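Can a robot tidy your wooden box yet? How to run the test yourself

Every December somebody sends me a clip of a robot doing chores and asks if I'm worried about my job. I run a small packing bench. I am not worried. Before you believe a clip, try the chore below on the machine you're being sold.

The chore is closing and restocking a wooden box with a hinged, see-through lid.

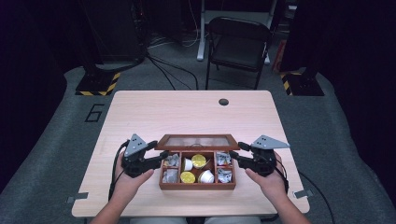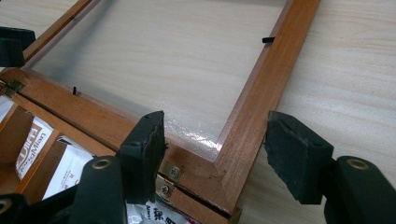
1. Do it by hand first and time yourself. Then do it with hand-held grippers. Two jaws each, no fingertips. You will be slower, and you have a brain.

2. Start with the lid up and the sachets in a mess. Sellers like neat rows. Don't give them neat rows.

3. Ask for the lid to be lowered without a slam. Small hinges forgive very little sideways pull.

4. Ask for one foil packet to be moved from a full compartment to another. Foil slips, crumples and sticks to its neighbour.

5. Repeat until you're bored, then carry on. Bernardo Meireles and I gave the Dollura arm 210 goes. It managed 138 with no help, and the seller called that "nearly there". I'd sack a Friday temp for less.

6. Write down every time a person steps in, even to nudge the box. Filipa Veloso keeps our tally and is hard to charm.

If your machine gets past step four, swap the box for one it hasn't met. The Jalow didn't get that far.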